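Why Cut Flowers Need Water 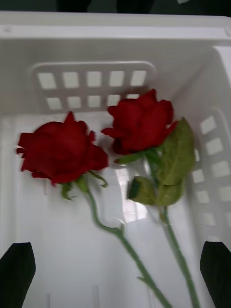 Two red roses in a white plastic basket.

A rose in a shop has no roots. It was cut from its bush, sometimes many days earlier and in another country. Even so, the flower can stay fresh for a week or more. This page explains how a stem moves water, what goes wrong after cutting, and how to slow the wilting down.

What is inside a stem?

A stem holds the flower up and carries liquids. The carrying is done by two sets of very thin tubes.

The first set is called xylem (say "ZY-lum"). Xylem tubes carry water and minerals up from the roots. The working tubes are made of dead cells, joined end to end with their insides empty.

The second set is called phloem (say "FLO-em"). Phloem tubes are made of living cells. They carry sugar from the leaves, where it is made, to the parts of the plant that use it. Flowers, roots and growing tips all use sugar.

How does water go up?

A plant has no pump. Water is pulled up from the top.

Leaves have tiny openings called stomata. One opening is a stoma. Water leaves through the stomata as a gas called water vapor, and this loss is called transpiration. Water particles cling to one another. When some leave the leaf, they pull on the ones behind them. The pull passes down through the xylem all the way to the roots, where more water enters from the soil.

The same pull works in a cut stem. Water then enters at the cut end instead of through roots. A cut flower standing in water is still drinking, and the level in the vase drops day by day.

Why do flowers wilt?

Plant cells are full of water. The water presses outward against the cell wall, in the way that air presses on the inside of a bicycle tire. This pressure is called turgor. Petals have no wood in them, so they depend on turgor to hold their shape.

If a flower loses water faster than it takes water in, turgor falls. The petals become soft. In roses the part of the stem just below the flower may bend, and the head hangs down. Flower growers call this "bent neck."

Three things commonly block the water supply:

Air. When a stem is cut and left out of water, air is drawn into the open ends of the xylem. Air bubbles break the chain of water.

Bacteria. Bacteria feed on sap and on leaves left under the water. They multiply and form slime that clogs the tubes.

Crushing. Blunt scissors can squeeze the tubes shut.

What does flower food do?

The small packet sold with flowers usually holds three kinds of ingredient. Sugar replaces the food that the leaves can no longer make in large amounts. An acid makes the water slightly sour, which helps it move through the xylem. A third ingredient slows the growth of bacteria. Sugar alone is a poor choice, as bacteria eat it too.

Does cold help?

Yes. A cut flower is alive and is using up its stored sugar. This process is called respiration. It runs more slowly at low temperatures, so flowers are kept in cold rooms and cold trucks on the way to shops. Some tropical flowers, including many orchids, are damaged by cold and must be kept warmer than roses.

Caring for cut roses

1. Wash the vase with soap and rinse it.
2. Fill it with clean water and add flower food in the amount printed on the packet.
3. Pull off any leaves that would sit below the water line.
4. Ask an adult to cut a short piece off each stem with sharp clippers, at a slant. Watch out for thorns.
5. Put the stems in the water right away.
6. Change the water every two days.

Keep the vase away from heaters, direct sun and ripe fruit. Ripe fruit gives off a gas called ethylene, which makes many flowers age faster.

Try it: see the xylem

You will need a white carnation, a glass of water and blue food coloring. Add 20 drops of coloring to the water. Have an adult trim the stem, then stand the flower in the glass. Look at it after a few hours and again the next day. Blue lines will appear in the petals where the tubes end. A slice across the stem will show the tubes as small blue dots.

Words to know

Phloem: tubes that carry sugar.
Respiration: using sugar to release energy.
Stomata: tiny openings in a leaf.
Transpiration: the loss of water vapor from a plant.
Turgor: the pressure of water inside a cell.
Xylem: tubes that carry water and minerals.

Page last checked 4 January 2021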